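NOTA DE PRENSA
Para publicación inmediata

Prinia abre su archivo vecinal: 3000 documentos del barrio, consultables desde este mes

Domingo, 4 de noviembre de 2018

La asociación cultural Prinia pone a disposición del público el fondo documental que lleva reuniendo desde su fundación. Cartas, recibos, programas de fiestas, actas, fotografías de comunión, carnés de baile. En total 3000 documentos, cedidos por 52 familias. Consulta gratuita, con cita previa, en la sede de la calle Magyar.

El proyecto arrancó en septiembre, cuando se cerró el convenio con la imprenta Stonero, que cedió el local y corre con los gastos de luz y calefacción durante el primer año. Sin ese convenio no habría archivo. O lo habría, pero repartido por armarios y altillos, como hasta ahora.

"La gente nos traía bolsas", explica Tianyou Kang, coordinador del fondo. "Bolsas de supermercado con papeles de la abuela. Alguna familia no sabía ni lo que había dentro. Una vecina encontró el contrato de alquiler de sus padres mientras nos lo entregaba – se lo llevó a casa una semana y luego lo volvió a traer."

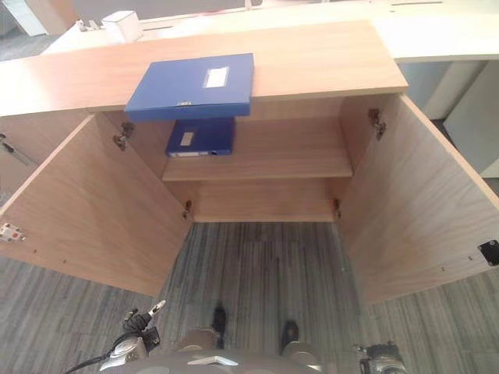 El criterio de ordenación ha sido lo que más discusión ha traido. Hubo partidarios de ordenar por fechas y partidarios de ordenar por familias. Ganaron las familias. Cada donante conserva su propio conjunto, sin mezclar, con un índice aparte para buscar por calle, oficio o año. Se guarda en cajas archivadoras azules de plástico, con etiqueta blanca, en armario cerrado con puertas y balda. Los originales más delicados no salen a sala: se consultan en copia.

Qué se puede encontrar. De todo un poco. Facturas de la antigua lechería, la correspondencia completa de un viajante de telas, libretas de racionamiento, un cuaderno de recetas con manchas de aceite en la página de los buñuelos. También 500 fotografías, muchas sin identificar. Para estas últimas se pide ayuda: habrá sesiones abiertas en las que cualquiera puede sentarse, mirar y decir "ese es mi tío".

Zeyu Ye, responsable de digitalización, avisa de que queda trabajo. "Está escaneado lo que más se pide. Lo demás irá llegando, no vamos a dar plazos que luego no se cumplen." Las copias digitales se publicarán en la web de la asociación, siempre con permiso escrito de la familia. Quien prefiera que sus papeles se vean solo en sala, también puede. Ya hay varios casos.

La catalogación se ha hecho con el programa Vurkov, adaptado para fondos pequeños. Permite buscar por nombre aunque esté mal escrito en el original, cosa frecuente – hay un mismo apellido con cuatro ortografías distintas en un solo expediente de herencia. La ficha recoge siempre la grafía del documento y, entre corchetes, la actual.
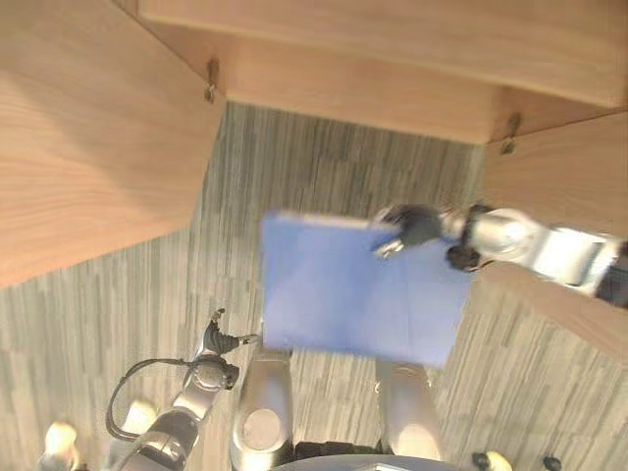 El local de la calle Magyar era el antiguo almacén de papel de la imprenta y se ha adaptado con pocos medios. Pintura nueva, una mesa larga de consulta, mejor luz. Lo demás, sencillo: moqueta a rayas grises en el suelo y muebles de madera clara con herrajes metálicos, sin lujos. Acceso a pie de calle, sin escalones. No se permite comer ni beber en sala, ni usar bolígrafo. Lápices hay.

Programa de actividades

Además de la consulta, Prinia ha preparado 11 actividades hasta el verano. Entre ellas un taller para leer letra antigua, una charla sobre cómo guardar fotografías en casa (nada de álbumes adhesivos, por favor) y un recorrido a pie por los comercios que aparecen en las facturas del fondo. De esos comercios siguen abiertos muy pocos. El recorrido termina en la mercería. Todas las actividades son gratuitas, plazas por orden de inscripcion.

También habrá visitas para colegios. El material didáctico está casi listo, se enviará a los centros que lo soliciten.

Nuevas donaciones

El archivo sigue admitiendo papeles. No hace falta que sean antiguos ni importantes. Interesan sobre todo documentos de comercios, talleres, peñas y clubes deportivos, de los que hay poco. La entrega se hace en mano y se firma una hoja de cesión; quien no quiera desprenderse de los originales puede dejarlos en préstamo para escanear y se le devuelven. No se recogen muebles, libros de texto ni revistas encuadernadas.

Información práctica

Archivo vecinal Prinia. Calle Magyar, planta baja, entrada por la imprenta Stonero.
Consulta: martes y jueves por la tarde, con cita previa.
Sesiones de identificación de fotografías: sin cita.
Entrada libre.

Contacto para prensa: Tianyou Kang, asociación cultural Prinia. Entrevistas y visitas al archivo para medios, previa petición. Se ruega avisar si se va a grabar en sala.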